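The Apple Goes Left

By Salamatu Akpan

Lawal Amadi met me at the door in his socks and said, "You have to see what it does with a banana."

I had come up to Nerkmont on the early bus to write six paragraphs about the Noh, the tidying robot that Boditz had started renting out by the month. Six paragraphs, said my editor, and please, Salamatu, not twenty. I'd reviewed a window cleaner for her once and gotten carried away.

Lawal was the first renter who had answered my letter. He had signed up in August for the starter plan, one Noh and a set of sorting lessons, and he had the look of a man with a new baby or a new telescope.

"Shoes anywhere," he said. "Mind the cable."

I minded the cable. Then I looked up and forgot all my questions, because there it stood on the herringbone floor, silver and black and slimmer than I'd pictured, one arm held straight out over the desk like somebody about to bless it.
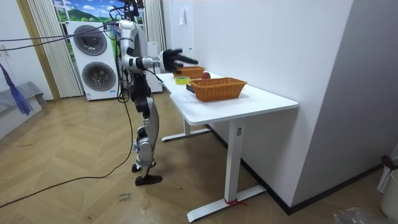

The Noh at its desk, with the baskets, the apple and the tape.

"It's thinking," said Selamawit Tekleab. She was the Boditz trainer, and she came with the plan, two visits a month. She sat on the floor with her back to the wall and a laptop on her knees, eating crackers. "Give it a second."

We gave it a second. We gave it a good many seconds. I don't mind saying my heart was going! I have watched a lot of machines do a lot of chores, and most of them go at it like they're late for something. The Noh took its time. It seemed to be making up its mind, and I found I was leaning forward the way you do when a child is reading aloud and comes to a long word.

"What's the lesson?" I whispered.

"Fruit in one basket, office things in the other," said Lawal, also whispering. "I wrote the labels myself."

"You could have picked anything. Socks. Spoons."

"It's the course. Everybody begins with fruit." He thought about it. "Osaze Adeyemi, over in Divdale, he's already on socks."

I could hear the envy in that, and I wrote it down.
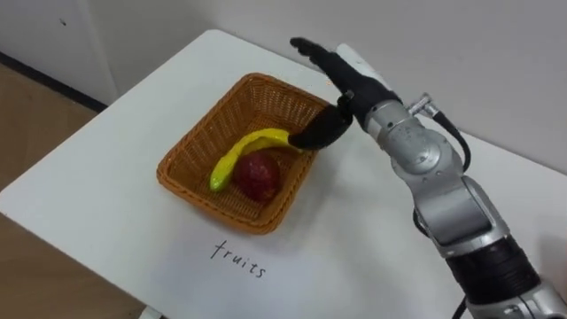 "Eleven," said Selamawit, to her laptop.

"Eleven what?"

"Rounds since breakfast. We mix it all up, we let it sort, we mix it all up again. I've done 600 of these with other people and I still like the part with the thumb." She held up her own thumb and bent it over a cracker, very slowly, to show me. "You feel it wanting to get it right. I know it doesn't want things. But you feel it."

I asked her what a renter got for the money, as I am supposed to. She told me, and she was plain about it, which I liked. You get the robot, the lessons and her. You don't get speed. You need a clear table and a fair stretch of floor, and you need patience for the first few weeks. If you want your desk cleared in a minute, she said, clear it yourself. If you want to watch something learn to clear it, well.

"Well!" said Lawal, delighted.

He made tea and let it go cold. So did I. We stood behind the Noh like two people at a railing, and each time a finger moved he drew in his breath. He had rules about it. No talking when it was over a basket. No cheering until it let go.

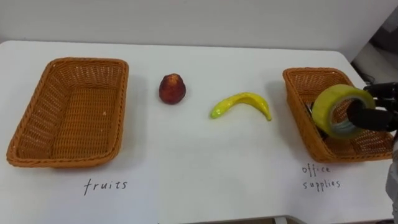 The doorbell rang and none of us went. It rang again, and then Tobiloba Uzor from downstairs let herself in with her own key and a bag of lemons.

"Is it still on the tape?" she said.

"Shh," we said, all three of us, and I had been in the place less than an hour.

She put the lemons down on the floor, took off her coat and stood in line beside me. I had a pencil behind one ear and another in my hand, and I didn't write a word for a long while.
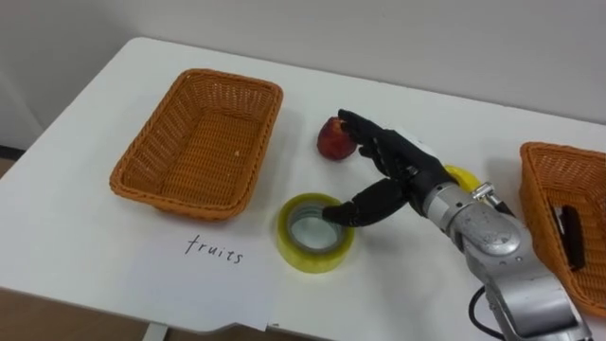

My editor likes a fault in every review, and I hunted for one with a good will. I could say that it's slow, but Selamawit had said so first. I could say that it gives you no sign of what it's after, and there I thought I had something. The fingertips were up by the side of the apple and the thumb hung over the hole in the tape, and for the life of me I couldn't tell which one it meant to have. I turned to ask. Lawal had his eyes shut. Tobiloba was gripping my sleeve.

"Apple," she said under her breath. "Come on. Apple."

"Tape," said Lawal, eyes still shut.

I said apple too. I said it out loud, right over the apple and the tape, rules or no rules, and he didn't even scold me.

I missed the early bus home, and the one after. I rang my editor from Lawal's kitchen and asked if she could possibly see her way to twenty paragraphs.

"Is it any good?" she asked.

"Hold on," I told her. "They're mixing it up again."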